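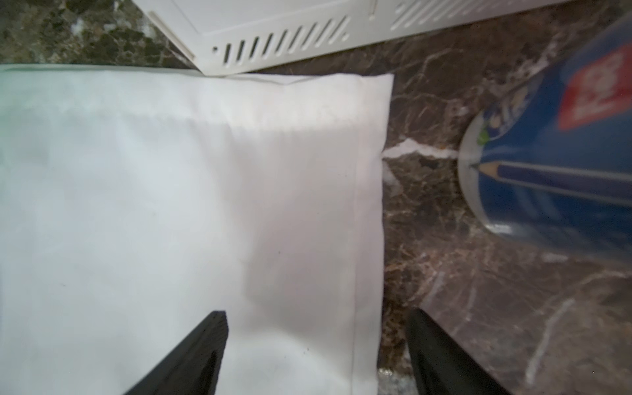

What is the Plutley Reading Circle?

We are a group of people who read theology together, slowly and out loud when we can manage it, over the winter and spring. The circle meets in the library room at Plutley and takes up one large subject each season. This time the subject is prayer: what Christians have thought they were doing when they prayed, how they argued about it, and why so many of them found it hard (we find that last part a great comfort).

Do I need to have studied theology?

Goodness, no. A few of us have degrees in it and most of us don't, and the best question of last season came from a retired bus driver who wanted to know why Augustine kept telling God things God already knew. We spent the whole evening on it and could happily have spent another. If you can read a newspaper article and you don't mind looking up a word now and then, you will be fine. Kevser Eren, who leads the circle, puts a short word list at the back of each packet.

What will we be reading?

Mostly short pieces from old writers, in modern translations. We begin with Origen's treatise on prayer, or a good chunk of it, then Augustine's letter to Proba, then some chapters of Teresa of Ávila, and we finish with Calvin's long chapter on prayer from the Institutes. That last one is longer than people expect, so we give it two meetings. There is also a recent book by a local author, Benítez, called The Unanswered Hour, which some of the group will read alongside. It's optional, and we won't assume you have opened it.

How much reading is there between meetings?

Plan on some 10 pages, and please don't panic if you only get through half. We read the key passages aloud at the start anyway, which helps everybody, including the ones who did all their homework and then forgot it on the drive over!

If God knows what I need, why would I ask?

You have landed right in the middle of our season. Origen takes up that very question near the beginning of his treatise, and he gives it a serious hearing before he answers. Augustine says, more or less, that asking stretches our desire, so that we become able to receive what God is getting ready to give. Calvin is more direct about it and says prayer was set up for our sake. You may find that none of them quite settles it for you. I have been through these readings twice and I still change my mind depending on the week I've had.

Is the circle tied to one church?

No. We have Lutherans, Catholics, a couple of Mennonites, some Orthodox friends, and people who would rather not be put on a list. Discussions can get lively, especially around whether one may ask the saints to pray for us, but we have a habit of restating the other person's view before disagreeing with it, and it does keep things kind.

I'm not a believer. May I come?

Please do. You won't be asked to pray, and you won't be anybody's project. We do close with a minute of silence, and you are welcome to spend it however you like.

When does the season begin?

The first meeting is 1/13/18, at seven in the evening, and we try very hard to finish by half past eight. There is tea before and usually more tea after. The rest of the dates are in the front of the packet, and Kevser will read them out at the first meeting too.

Can I join partway through?

You can. Each writer gets a fresh start, so you could skip Origen altogether and come in with Teresa. The one place I would discourage it is the second Calvin meeting, where you'd be walking in on the back half of an argument.

Which translation should I buy?

You don't need to buy any. Everything we discuss is in the packet. If you like to own the whole book (I do, my shelves are a scandal), Walter Henao keeps a list of editions he has found readable and will gladly go through it with you. Do set aside a little time, he has opinions about footnotes.

What does it cost?

There is no charge for the meetings. The packet is $4, to cover the copying, and if that's a difficulty just take one.

Whom do I ask if my question isn't answered?

Leave a note for Kevser at the Plutley library desk, or catch either her or Walter before a meeting. Walter is generally the one by the teapot.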